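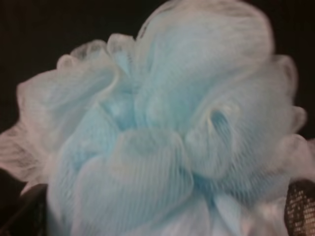
About Menstead Recycling

Menstead takes in plastic netting, film and packaging that most curbside programs won't accept and turns it into material other manufacturers can use. We work with farms, laundries, warehouses and town transfer stations.

Orla Daly started the company with a secondhand baler and a rented shed outside Killimlow. We now run two buildings on the same road. Sorting and baling are done in the older one. Washing, shredding and pelletizing are done at the Brennan plant, which has 3 lines and a small testing lab.

Last year we processed 732 tons of plastic for 224 regular customers. Most of it was polyethylene and nylon. Loads that are too dirty or too mixed to recycle go to a licensed energy recovery facility – we report those weights to the customer separately.

Our pellets are sold under the name Stererus, in four grades. Buyers use them for drainage pipe, pallets, plant pots and cable covers. Each lot comes with a test sheet showing melt flow, moisture and color.

We do not take medical plastics, PVC or anything that has held pesticides. If you are not sure what you have, send us a sample before you book a pickup – the lab usually replies within four working days.

The Brennan plant is open for deliveries from 7 a.m. to 3 p.m. We close for maintenance for part of July.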